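Monday, January 6, 2020
Floor finish panels, Ledesma hall job

First day back. The heat in the shop was off over the break, so the panels sat cold and I'm not counting any cure time from those days. Turned the thermostat up first thing and left everything on the rack until after lunch.

Reminder of what we are comparing: Wirberg waterborne and Fenero hardwax oil, both on maple offcuts from the same bundle. Two coats each. The hall gets stacked seating dragged over it most evenings, so scuffing matters more to them than shine. Lautaro Figueroa wants an answer before he orders, and he would like it to be the oil, which he can patch in spots without sanding the whole room.

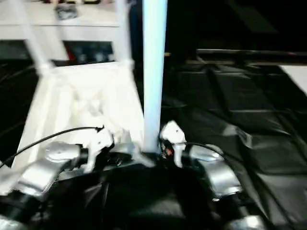
Abrasion

Ran the Wirberg panels first, 1,000 cycles each, medium wheels, brushed off halfway. Gloss drops early and then more or less stays put. No break-through to wood on any of them. Panel D has a thin streak along one long edge where I lifted the applicator too soon back in the fall, and it wore faster there. My fault, so D is out of the average.

The Fenero panels went dull in the track but the track is hard to see unless you get the light low across it. I rubbed a little maintenance oil into panel G and the track nearly disappeared. Wrote the gloss readings on the back of each panel in pencil and will copy them into the sheet tomorrow.

The vacuum hose on the abrader is split again near the collar. Taped it. If it goes one more time I want to price a new machine. The refurbished one in the catalog was $1,699 without wheels, and I don't think the hall job can carry that.
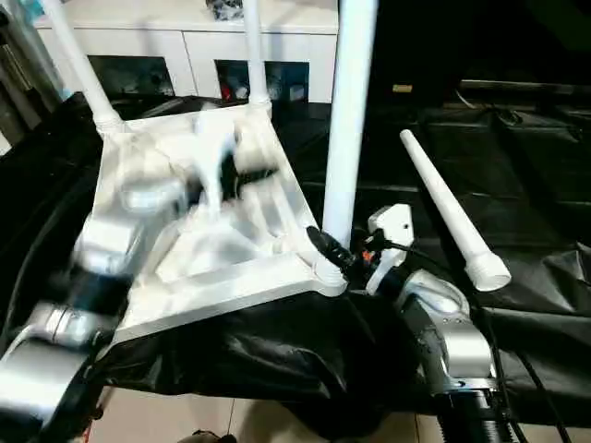 Scuff marks

Abrasion wheels don't tell us much about black marks, so this part is separate. Dragged the weighted sled over each panel with a scrap of shoe sole under it, same direction every pass. The waterborne picked up dark streaks that came off with a dry pad. The oil picked up fewer streaks but held on to them, and the damp cloth only smeared them. Talura cleaner got most of it. It also left a pale patch on G, possibly from the fresh oil, so repeat on a panel that has had no touch-up.

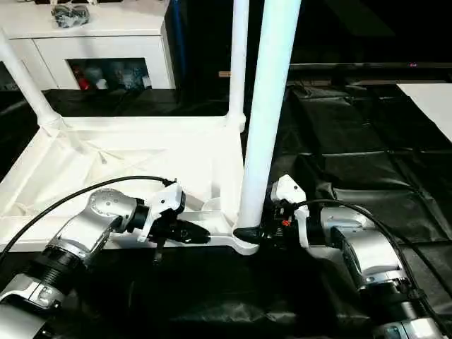 The sole scrap is a poor stand-in for what the hall floor gets. Shoes roll and twist, and furniture slides with all its load on a few small spots. I want to redo the drag with a real foot under the sled. A black rubber cap like the one on the end of that white leg is the sort I mean, so get a few in different hardnesses and cut a plug to fit the sled socket. Grit will be the other variable. Sieve some of the parking lot sand and weigh it out for each pass, or we'll be arguing about it later.

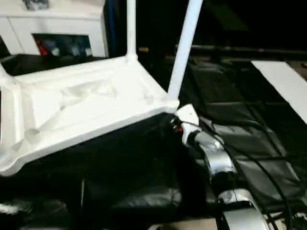 TO DO

Copy gloss readings to the sheet.
Order rubber caps, black and gray. Ask whether the gray ones are sold as non-marking.
New hose for the abrader.
Recoat two spare maple offcuts with Fenero, no touch-up oil, label them J and K.
Call Lautaro about the wall side of the hall. He said July for the work, but the old finish there may be wax and it has to be tested before anyone puts a waterborne coat over it.
Rags from today are in water in the lidded can out back. Empty it Tuesday.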